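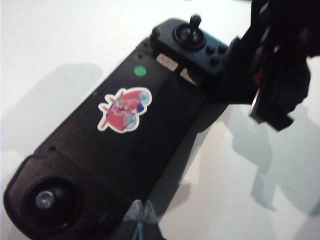
Seven months with the arm at Nuvach

I repair remote controllers for a living. Nuvach takes in hand units from crane and camera rental companies, checks them, fixes what can be fixed and ships them back. In July we got a robot arm for the test bench, and a few people have asked me what that has meant for those of us who were already here.

The short answer is that nobody lost a job, but the jobs are different. Before the arm, two of us spent most of the morning on stick tests. You push the joystick to each side, let it come back to center, write down the reading, then do it again on the second stick. After that come the buttons. My thumbs were sore by lunch and my wrist was worse.

Now the arm does the repeat presses. A long test is 4000 presses on one button, and it can run while I have another unit open on my own bench. I still set up every job. The arm needs to know where the sticks are, and two units of the same model can come in with different caps, tape, or stickers all over them. We leave the stickers alone. Customers want them back.

What I didn't expect was how much of my day would go to reading logs. Heino Mets, who trained me, could tell a worn stick by feel, and he still checks units by hand after the arm has passed them. Last month he pulled 17 that he didn't like. The log said they were fine. Most of them had a gritty spot near center, and we ended up changing the test so the arm moves slower there.

The pay is the same. The shifts are not – someone has to come in on Saturday to clear the overnight results, and we take turns. Ojārs Strazds asked for that to be written into the schedule instead of settled by text message on Friday night, and it was. I think that should have been worked out before the arm was bolted down.

I would not go back to doing the presses by hand. I would like a second chair by the log screen.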